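仿真里的高分，我还是不太敢信 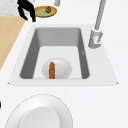
一、水槽里的盘子

做厨房操作的策略评测，如今大半在渲染出来的台面上跑。一个白色水槽，池底放着盘子，盘上竖着一条棕色的吃的，夹爪空着停在旁边，等下一条指令。我看这类画面看了快两年，最深的感受是它太干净了。台面光滑，龙头不滴水，盘子边缘没有一点油。

我不反对仿真。Pridberg 那套控制栈，我们组从去年八月用到现在，没有仿真根本调不动。我反对的是拿仿真里的成功率当结论写进摘要，再让读的人自己去猜它说明了什么。

二、成功率是谁判的

多数任务的成功由一段脚本判定：物体中心落进某个区域，夹爪松开，记一分。脚本不管东西是轻轻放下的，还是从高处掉下去碰巧没滚远。Aniela Nowicki 把我们的判定条件改严过一次，加了两条，一条限制松爪时的高度，一条要求物体静止一小段时间。模型一个参数没动，名次换了。榜首那个掉到了中游。

当时组里有人提议把旧条件留着，理由是方便和别人的结果比较。这个理由我到现在也没想通。大家都用一把松的尺子，量出来的东西确实可以互相比，可比的是什么呢？

三、感知那一层

Flollgate 的感知模块文档写得漂亮，接口也干净，位姿直接给你，连置信度都有。问题在于很多人做规划实验时图省事，读的是仿真器里的真值，论文里提一句“假设感知可靠”就过去了。白盘子放在白台面上，在真值里当然清清楚楚，换成从图像里分割，边缘在哪儿就得另说。水槽内壁的几块灰色也一样，深度估计在那里飘一点，规划器算出来的下探路径就可能擦到池壁。

Bijan Tehrani 跟我争过这件事。他认为模块该分开测，规划归规划，感知归感知，混在一起出了错没法查。道理我同意。可分开测完以后总得合起来测一遍，而我读到的报告里，合起来的那一遍常常很短，有时只剩一段视频。

四、两百次也说明不了太多

我们内部的规矩是每个任务跑200次，初始位置随机。听着不少，可随机的范围只有盘子附近那一小片，光照是固定的，物体模型翻来覆去约18个。策略记住这些东西的形状并不难。Halima Lukumay 试着把相机转了一个很小的角度，别的都不改，分数就难看了。她把结果贴在群里，下面好一阵没人回。

也有人说，加大随机化就行了。我试过，确实有用，只是随机化加多少、加在哪儿，还是人拍脑袋定的。把纹理换成花里胡哨的图案，模型学会了不看纹理，碰到湿滑的盘子照样夹不稳，因为摩擦系数那一栏谁也没认真填过。

五、我想看到的

要求其实不高。判定脚本和结果一起公开，失败的回放也放出来，别只挑成功的。读了真值就在表格里标明，单列一栏。随机化的范围写成数字，少写“多样化场景”这种词。

Cieślak 的新版工具链说要支持自动生成评测场景，我会去装，也会去用。但如果生成出来的还是同样光洁的台面，配上同样宽松的判定，那只是把原来的表格填得更快一些。在看到判定脚本之前，榜单我先不转了。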